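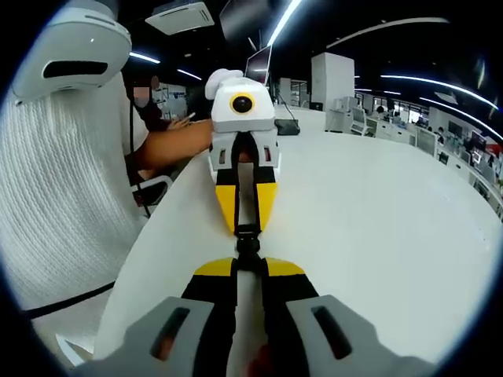 At the desk, both grippers, black connector in the middle.

Up late again, tea gone cold on the sill, writing this fast before I lose it. Rain since lunch. The allotment will be a bog.

So. The choir. Mirjana rang at ten past seven, I was still in my dressing gown, and she wanted to know had I seen the email. I had not seen the email. Went and looked. St Anne's have put the hire up from March, and not by a bit. We'd be paying 2,000 for the year, where it was just over half that. For a hall with one radiator that works and a piano nobody has tuned since the jubilee.

She was in a state. I said leave it with me, which was stupid, now it is with me.

Rang Kuldeep. Kuldeep thinks we go to the school. I said the school will want insurance and a form for every single person and we'd be out by nine with the man jangling keys at us. He said well it's got a decent piano. True. He's a bass, he doesn't care about pianos, he just doesn't like the stairs at St Anne's and won't say so. His knee is bad again. Must ask properly next time instead of shouting about money at him.

Then bread, then the post office (queue), then forgot the stamps, which was the whole point of the post office.

Rehearsal tonight. Twenty of us, more than I thought with the weather. Two new sopranos, sisters I think or they just have the same coat. Atif took the warm-up and it went on for ever, all that humming with your hands on your ribs, but I have to say the first chord after was lovely. Really in the middle of the note. He was pleased and tried not to look it.

We did Drundari again. I am still not sure of it. Page three is fine, page four is fine, and then you turn over and the altos have nothing to hang on to, the tenors go up and we're meant to come in on a D out of thin air. I got it once out of five. Eetu next to me hums it under his breath for me, bless him, only he hums it flat, so I come in flat, and then Atif looks at both of us over his glasses. Marked it in pencil, big arrow, LISTEN TO PIANO. The piano at that point is playing something else entirely.

Katene went better. Everybody likes Katene. Slow and low and you can breathe where you want. Sang it right through to the end and no one spoke for a second or two. The radiator banged. Still.

Break. Amr had brought those biscuits with the aniseed, the tin went round twice. He's offered to do the posters for the spring concert, and he's good, he did the harvest one with the pears on. But he wants the title before he starts and we haven't got a title. Mirjana wants "Songs from Far and Near". I said that's what every choir in the county calls every concert. She said what would you call it then and I had nothing. Still nothing. Something to do with rivers? Half the programme's got a river in it somewhere.

And then the hall business, in front of everyone, which I hadn't wanted. I'd meant to have a quiet word with a few people first but Mirjana stood up with her cup and just said it. Big silence. Then everyone at once. Someone at the back said put the subs up. Someone else said she'd have to leave if they went up again, and went quite pink, and I felt awful for her, I think it was Jean's friend with the bad back. Can't let that happen. Whatever we do we don't put the subs up.

What we've got: 1,000 in the account, give or take nothing, I looked it up when I got in. That was meant for music and the Christmas do and the thing for the hospice. So half the rent, if we spent every penny and sang from memory.

Ideas, before I forget them
-- ask St Anne's if we can have the small room in the summer months, cheaper
-- share the night with the Hukeck lot, they only dance till half seven
-- the Cina, that café by the bridge, has an upstairs. No idea how big. Eetu says big. Eetu says everything's big
-- ask for more at the door at the spring concert, and do a proper raffle not just wine and bath salts

Atif said, in the car park, quite quietly, that he'd do without his fee till the summer. I said absolutely not. He said think about it. I drove home thinking about it. He's got the little one now and he drives in from the other side of Marsham, it's not right. But it was kind and I don't think I said thank you, I just said no. Must say thank you. Write that down, well I have.

Home quarter to ten. Cat had been sick on the stairs. Cleaned it up in my good shoes. Leftover dahl, stood up, out of the pan.

Been at the piano since with the soft pedal down, going over that turn on page five. Found it I think! If I hold the last A in my head from before the turn it's only a fourth up, I don't need the tenors at all. Did it six times and got it six times. On my own in the front room in my socks, mind. It'll be gone by next week.

Tommorow: stamps. Ring the vicar, nicely, after coffee and not before. Ring the Cina. Look out the old programmes for Amr, they're in the blue suitcase or else the loft. Ring Kuldeep about the knee. Bins.

Also Mum's birthday card, she'll be 84 and she notices if it's late. There was one with a heron on in the post office that she'd have liked and I stood there looking at it the whole time I was queueing and didn't pick it up. Where is my head.

Still raining. Can't get Katene out of my ears, just the bottom line, round and round. Not the worst thing to go to bed with. Window's rattling, ought to wedge it with somthing. Too tired.

Back to top | Contact | © All words my own, please ask before copying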